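Trekbridge Two-Arm Starter Kit: My Review After a Season of Drumming
Posted Feb 3, 2024

I run the after-school tech club at our community center, and back in September we finally had the money for something bigger than line-following cars. I'd been eyeing two-arm kits for ages. Most of them are priced for universities, and the ones that aren't tend to look like they'd fall over if you sneezed. The Trekbridge landed in the middle, so I talked our director, Jolien Dierckx, into it (thank you, Jolien, I know you had your heart set on new chairs!).

You get both arms, a gripper for each, little cameras that sit at the wrists, a controller box and a big bag of cables. I'm not going to go through the spec sheet because you can read that yourself. What I wanted to know before buying was whether normal people could set the thing up and do something fun with it, and I couldn't find a review that told me. So this is my attempt.

Setup took us 2 afternoons. The first one went mostly on bolting things down and arguing over which arm was left and which was right, since the manual says "left" from the robot's point of view on one page and from yours on the next. Label your cables before you plug anything in! The second afternoon was calibration, and that part was much nicer than I expected. You move each arm to a handful of poses by hand, press a button, and it works out the rest. I only had to redo it once, and that was because I bumped the table with my hip.

For a first project I wanted something the kids would want to watch, so we went with drumming. A toy drum, two sticks, a tray to keep things in, done. Vinh Khổng, who helps me with the older group, thought we were nuts to start with something that needs timing from both sides at once, and he had a point. Picking up a block is one thing. Picking up a stick so that it stays put when the other end hits something is a whole different headache.

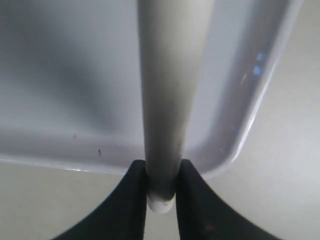 The grippers are where I'd say most of your money went, and I mean that kindly. They close evenly, they center whatever you give them, and you can set how hard they squeeze from a plain slider in the app. A drumstick is round and smooth and gets thinner toward one end, so it's about the rudest thing you can hand to a two-finger gripper. With the squeeze set low, ours would twist a little on every hit until they were pointing somewhere silly. I turned it up to 8 and the twisting mostly stopped. I'd love softer pads as an add-on, and I wrote to Trekbridge to ask. They answered the next morning with a polite "we're thinking about it," so who knows.

The wrist cameras are fine. Good, even, for checking a grip before you let the arm swing at anything. You can put both views side by side on a laptop, and the kids ended up using them far more than I did. My gripe is the focus, which you set with a tiny ring that's too easy to knock. Duyên Thái has the smallest fingers in the group and became our official focus person, and she takes the job very seriously.

Teaching the arms a move is done in one of two ways. You can build it step by step in the app, or you can guide the arms around by hand and let it record. Recording is the one to use. The step editor feels like it was written by somebody who loves spreadsheets - every pose is a row, every row has a timing box, and if you change one then everything after it slides along. For a drum pattern with both arms going, I gave up on it after one evening and never went back.

Playback from a recording is smooth and surprisingly quiet. There's a bit of lag between the two arms when they both start from a full stop, and for most jobs you'd never care. For drumming you care. We got around it by adding a slow lead-in move to both arms before the first beat, a trick I got from Phong Trịnh on the owners' forum. The forum is small but the people there are lovely, and it's a better manual than the manual. 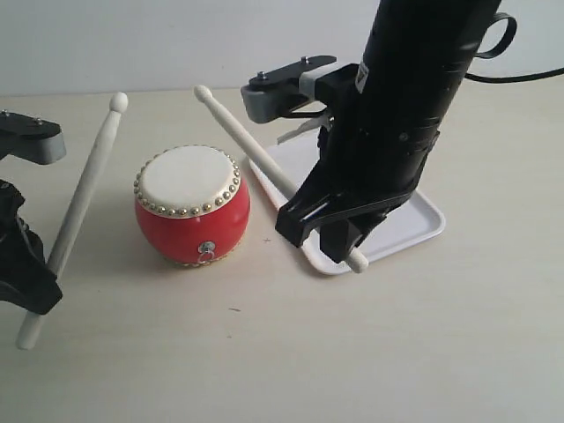 Both sticks in the grippers, with the toy drum between the arms.

Some practical stuff. Use a light, plain tabletop if you can, it makes the camera views much easier to read. Give yourself more room behind the arms than the box suggests, because those cables need somewhere to go when the arm turns. We had ours in a storage room at first and had to move. And put a tray or something similar within reach of one arm, even if you think you don't need it. Having a fixed place for the parts saved us a lot of fiddling between runs.

I did compare it with the Otside kit, which a friend, Ngọc Diệp, lent me for a week. The Otside is cheaper and the app is prettier, no question. But its grippers only have open and closed with nothing in between, and our poor drumsticks went flying. If all you want is to move cubes from one spot to another, save your money and get that one. Ngọc uses hers for sorting beads with her daughter and she's perfectly happy.

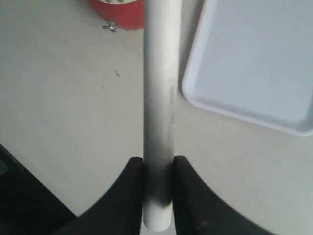
Where the Trekbridge wins me over is repeatability. I had it run one short move 39 times while I cleaned up and ate a sandwich, and it came back to the same spot each time as far as I could tell by eye. I'm sure a lab would find the wobble if they measured it. For a club like ours it's more than enough, and the kids trust it now, so they spend their time on rhythm and not on poking the arms back into line.

Things I don't like: the power switch is at the back where you can't reach it without leaning over everything (there's a stop button on the controller, thank goodness, but still). The app logs you out if the laptop goes to sleep. The bolts that came with the kit were short by one, and I had to go buy my own. And the fan in the controller box has a whine that I stopped noticing after a month, but visitors bring it up every time.

Would I buy it again? Yes, for a club or a classroom with an adult who doesn't mind reading forum posts at night. For a single kid at home I think it's too much robot and too much table. If they ever fix that step editor I'd bump my score up, but for now it gets four stars out of five from me. We're moving on to a shaker next, one arm on that and one on the drum, and I'll update this post when we have a song you'd recognize.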